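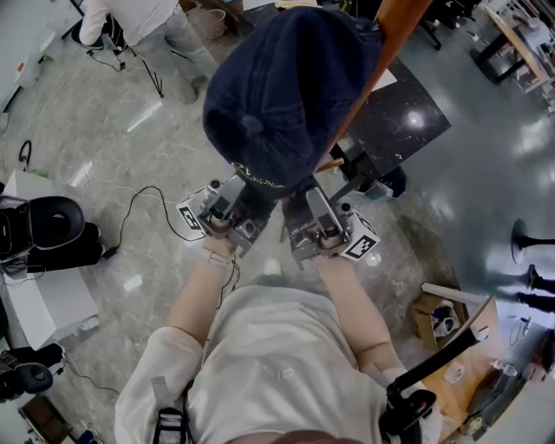
The grey marble-patterned floor at the Rana hall in Undmont, which is open to the public again.

**Rana hall opens its doors again after wet winter**

The ground floor of the Rana hall in Undmont is open again. It was closed for 13 weeks after water came in under the north wall, and the groups that use the building had to find other places to meet. The main entrance, the large room and the reading corner can now be used as before. The small kitchen will follow in March.

The trouble started when the drain behind the hall could no longer take the rain from the car park. The water stood against the wall for several nights and then found its way to the store room, where the folding chairs and the stage curtains are kept. The curtains could be cleaned. Many of the chairs had rust on the legs and were thrown away.

The town asked the building firm Hekovari to look at the drain first and at the rooms after that. A wider pipe was laid along the north side, and the path next to it was raised by the height of one step. Inside, the lower part of the store room wall was opened, dried with warm air and closed again. The firm also changed two doors which had become too thick to shut. The work took longer than it was planned, mainly because the old pipe did not run where the drawings from 2000 showed it. The workers had to dig a second trench to find it, and for that time the side gate to the school was also closed.

During these weeks the language classes were held at the fire station, and the choir sang in the canteen of the bus company. Both groups have said thank you to their hosts in the hall's monthly letter. The chess evening did not find a room that was free until late enough, so it made a pause. It starts again this month at 7 pm, and players who borrowed a board for the winter are asked to bring it back.

The library van from Katis, which normally stops in front of the hall, had moved to the market square. It will keep this stop for one more month and then return to its old place. Some readers would like it to stay at the square, where there is a bench and a bus stop near. Others live on the hill and are glad when they have not so far to carry their bags. The town says it will ask the van's users before the summer timetable is printed.

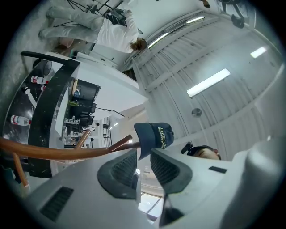

There are also a few changes for people who rent the building. Up to 200 guests may now be in the large room at one time, a little fewer than in the past, as one of the emergency exits leads over the new path and this path is narrow. Bookings that were already made for bigger parties stay valid if the organiser agrees to use both the large room and the upper floor. The price for an evening is the same as last year. For a morning it is slightly lower, and the town hopes that more clubs for parents and older people will come at this time of day.

Keys are no longer given out at the bakery. They can be collected from the town office until 4 pm, or by agreement from the school. Who has an old key should hand it in, also if the lock on the back door still accepts it.

Parking is the point where not everybody is satisfied. Six places along the north wall have been taken away to leave room for the drain cover, and the neighbours in the lane fear that visitors will now stop in front of their gates. At a meeting in the hall, several of them asked for a sign at the corner. The town has promised the sign, but it did not want to say when it will be put up. It suggests that guests use the field behind the football ground when there is a concert – it is a walk of five minutes, with street lamps for most of the way.

The first larger event in the open rooms will be the spring plant exchange. Tomatoes, herbs and small fruit bushes can be brought in pots from 9 am, with the name of the plant written on a piece of tape. Tables are provided, but saucers for the pots are not, and the organisers ask that no pot is placed directly on the floor. Plants that are left over at noon go to the school garden.

Questions about bookings are answered at the town office in Undmont, on the first floor, next to the room for passports.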